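Andside reports mixed results on chore trials at Zeltville site

Thursday, February 6, 2025

Andside has published results from its first series of household and shop-floor chore trials, run at its Zeltville test site on two arm configurations. The company logged 1,224 attempts at short tasks: loading and unloading a dish rack, wiping a counter, folding hand towels, and moving small stock from a bin to a shelf. The overall completion rate was 74 percent, with a limit of 180 seconds per attempt.

That figure hides a wide spread. Bin-to-shelf transfers of rigid boxes were finished well inside the limit on nearly every attempt. Towel folding failed more often than it succeeded, and most of the failures came at the first step, when the gripper has to pick up a single layer of cloth by its corner. Wiping fell in between. The arm covered the area it was told to cover, but it had no reliable way of telling whether a mark had come off.

The two configurations, Jemal and Mirno, share the same arm and differ in the hand and the control software. Jemal uses parallel jaws and a fixed library of motions. Mirno uses a linkage gripper with flat fingertips and a policy trained on recorded operator sessions. Jemal was faster on the boxes. Mirno did better on anything with an irregular edge, including plates standing in a rack, where the approach angle changes from one slot to the next.

Wire racks remain a weak point for both. Thin rods are hard to resolve in the depth data at close range, and a finger that catches a rod usually ends the attempt — the safety stop trips before the arm can back out. 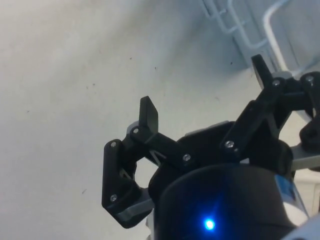 Andside plans to lower the stop sensitivity in the last stretch of the approach and repeat the rack tasks with the same limit. The report gives no comparison against a person doing the same work, and it does not count the time needed to set up each task or to reset it after a failure. Both would matter to a shop deciding whether to put an arm on a closing shift.

A second series of 2,000 attempts is scheduled to start in June, also in Zeltville. It will drop the towel task in its current form and add sorting cutlery into a tray. Pricing has not been announced for either configuration, and Andside says it will not offer Mirno outside the test site until the second series is complete.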